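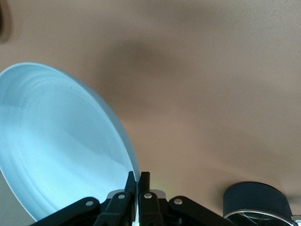 Wed 12 February

Tableware bench, light blue plates. Continuing from the January entry on the bowls.

Purpose of today: decide whether the light blue plates go forward to the rack trial or whether we stay with the white ones from Leitner. Three things to settle: rim thickness, edge condition, and how the plates sit when stood up at a slope in the drying rack. Glaze colour is of no interest except where it makes marks harder to see.

Stock

19 plates, all from the Iscombe delivery, unpacked last week and kept on the lower shelf since. Paper sleeves removed and kept in the box they came in. Each plate has a pencil number on masking tape on the underside. The tape will have to come off before any washing; the numbers then go on with the wax crayon, which survives one cycle and usually two.

The box label says the plates are seconds. No list of faults was supplied. I have started one.

Shape

Shallow, with faint steps in the interior running parallel to the rim. On the white Leitner plates the inside is plain. The steps are low enough that a fingertip finds them more easily than the eye does, except with a lamp to one side, when they come up as lighter and darker bands. First thought was that they were throwing marks left under the glaze. Having been through the whole set I think they belong to the pattern. The spacing is the same from plate to plate, as far as the steel rule can tell.

Consequence for cleaning: dried food may sit in the steps. To be tested with the oat paste, same recipe as for the bowls.

Diameter

Measured across the back with the large calliper, two readings at right angles. Nominal is 236 mm. Every plate came within the tolerance on the drawing except number 11, which is oval enough to rock in the gauge ring. Set aside, not rejected. It may still be useful as the awkward one in the rack.

Rim

Thickness taken 3 mm in from the edge, four points per plate. Readings are in the blue ledger, not copied here. The rim is slightly thinner on one side on most of them, and the thin side is not marked in any way, so the plate has to be turned through a full circle before a figure means anything. Anyone repeating this should start at the pencil number and go clockwise as seen from the back. I went anticlockwise for the first few and had to do them again.

Edge condition by cotton thread: draw a loop of thread round the rim and note where it snags. Snags on 4, 9 and 16. Number 9 has a proper nick, which will cut a dishcloth in time. The other two are rough spots in the glaze and would probably go with a few strokes of the fine stone. Left alone for now, so that the before and after can be done together.

Surface

Smooth and slightly glossy. The colour is a pale, powdery blue and it hides water spots better than white does. That is pleasant in a kitchen and a nuisance on this bench. Inspect with the lamp low and from the side. Under the ceiling lights only the top of the rim gives a highlight and everything else looks clean whether or not it is.

Pinholes: a few on the undersides near the foot, none found on the eating surface. Metal marks: none yet, but these plates have not met cutlery. Check again after the drawer test.

Standing at a slope

The Furik rack holds a plate by its lower edge and lets it lean. With the white plates the lean is steep and they stay put. The blue ones have a softer turn between base and rim, so the contact point moves outward and the plate settles further over. In the end slot it touches the side rail. In the middle slots it touches its neighbour, rim against back.

Tried every second slot. No contact, but that halves the load and defeats the purpose of the rack.

Tried alternating blue and white. Better than all blue. The white ones act as stops. Not a serious proposal, as no household will load a rack that way, but worth a line in the report to Gundby because it shows the problem is the lean and has little to do with thickness.

Tried with the rack feet packed up 3 mm at the front. Plates lean back a little further and the rims clear. Water would then collect towards the back of the tray, where there is no spout. Needs a look with actual water. Not done today, the sink is full of the bowls.

Handling notes

Carry in stacks of five or fewer. The stepped interior makes them nest less deeply than the Leitner plates and a tall stack shifts sideways. Felt between each when they go back on the shelf. Lift by the rim at the side, never by reaching over the front one, or the sleeve catches the rest.

Costs

Order reference for the Iscombe delivery is 3,166, for whoever does the paperwork. The invoice has the plates down as side plates. They are not side plates. Please get it corrected before it is paid, otherwise the replacement order will bring us the wrong size again, as happened with the saucers.

To do

Thread test again on 4 and 16 after stoning.
Oat paste on three plates, left overnight, cold rinse first and then warm.
Rack with front feet packed, full load, half a litre poured over, measure what stays in the tray.
Find the second gauge ring. It was in the drawer under the scales in January.
Ask Gundby whether the drawing for the rim is the current issue. Mine has a pencilled correction on it with no initials.

Plates back on the lower shelf, number 9 on top with red tape. Number 11 is in the tray by the window. Ledger is by the scales.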